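I keep this section next to the bench because I always forget which side of the tape gets peeled first, and by the fourth panel of the day I've usually talked myself into the wrong one. Settle the panel in the gray fixture before you touch the liner!
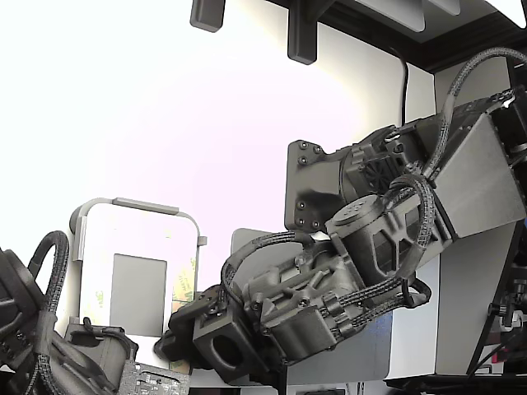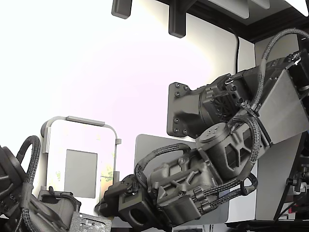
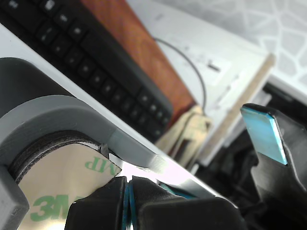
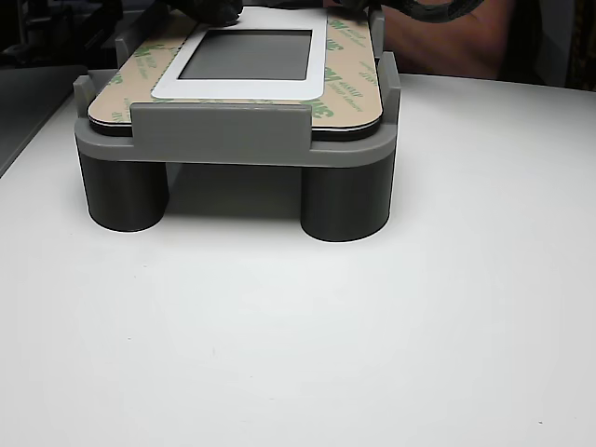
*Fourth photo: panel lying flat in the fixture, liner still on.*

## 3. Seating and peeling the panel

1. Wipe down the white tabletop and the fixture. One crumb under the plate and the whole panel rocks (ask me how I know).
2. Set the fixture so both of its front legs are flat on the table. If it wobbles, swap it for the spare in the Tikkanen box.
3. Lower the panel in with the long side running left to right and the tan liner facing up. The uprights should box it in at the front and on both sides. Don't force it — if it's tight, lift it out and go in again from straight above.
4. Press lightly at the corners, then lift one corner of the liner with a fingernail. I like the back right, but Ville Ojala starts at the left and his come out just as nice.
5. Pull the liner back low and slow, almost folded over on itself. Yanking straight up drags the adhesive with it.
6. Place the Faron cover, long edge first, and hold it down for 4 minutes. I put the kettle on.

**Note:** The green lettering is printed at all sorts of angles on the liner, so don't use it to work out which way around the panel goes. Go by the rounded corners and the uprights.

**Caution:** Once the liner is off, keep your fingers on the edges. A thumbprint in the adhesive stays there, and we've thrown out 3 panels since May for exactly that.

Spare liners go in the paper bin at Dokside, never back on the roll. If you run out of panels, Hartmut Hinrichs keeps the Plarken order sheet, and they come in packs of 400, so please check the shelf before you ask him for more.

Last changed 7 Oct 2023 (step 6 used to say 3 minutes, which was too short)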